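Handout 2, Caring for Wooden Surfaces
Evening course, Flistadberg. Teacher: Rawan Nassar

Please read these notes before the next lesson and bring one small piece of wood from home, with the old finish still on it. A drawer front or a chopping board is good. Please do not bring painted pieces yet, we come to paint in June.

## 1. What we mean by finish

A finish is everything that was put on the wood after it was planed. It can stay on top, like varnish, or go into the wood, like oil. Wax is somewhere between the two and is often used over another finish. Many old tables carry more than one, so it is wise to test a hidden place first, for example the underside near a leg.

The simple test which we did in class:

1. Put one drop of water on the wood and wait 6 minutes.
2. If the drop stands round and leaves no mark, the surface is probably sealed.
3. If the wood becomes darker under the drop, it is bare, or the oil is worn out.
4. Dry the place well before you test again.

## 2. Reading the surface

Always look at a table from two sides, and from low down. Light that comes from one direction shows scratches and dull places which you miss when you stand directly over them. Move your head and keep the lamp where it is. Under a ceiling lamp you will often get a pale spot where the grain seems to disappear. It is glare, and it moves when you move. A stain stays in its place.

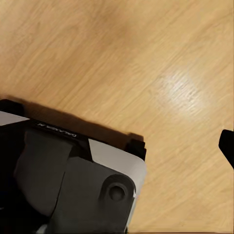
## 3. Sanding

Always sand along the grain. Scratches across the grain may be invisible on the dry wood, but they come out strongly with the first coat of oil.

- Start with 120 paper only if the surface is rough. Otherwise start with 180.
- Finish with 240. For oil, I do not recommend 300 or finer, the wood then takes the oil badly.
- Wrap the paper around a cork block. With fingers alone you make hollows.
- Remove the dust with a brush, then with a slightly damp cloth.

The student from the Hekero group asked if a machine can be used. Yes, on solid wood, with a light hand. On veneer please work only by hand.

## 4. Oiling

Pour a small amount on a cotton cloth and rub it in. Wait 40 minutes, then wipe off everything that the wood did not take. If you leave it, it becomes sticky and you must begin again. Two thin coats are better than one thick coat. Leave a night between them.

**Safety:** cloths with linseed oil can start to burn by themselves. Lay them flat outside to dry, or put them in a metal tin with water and close the lid. Never throw them in the bin in a ball.

## Homework

Do the water test in three places on your piece and write down what you see. Read the chapter on shellac in the Qudah booklet, only the first half.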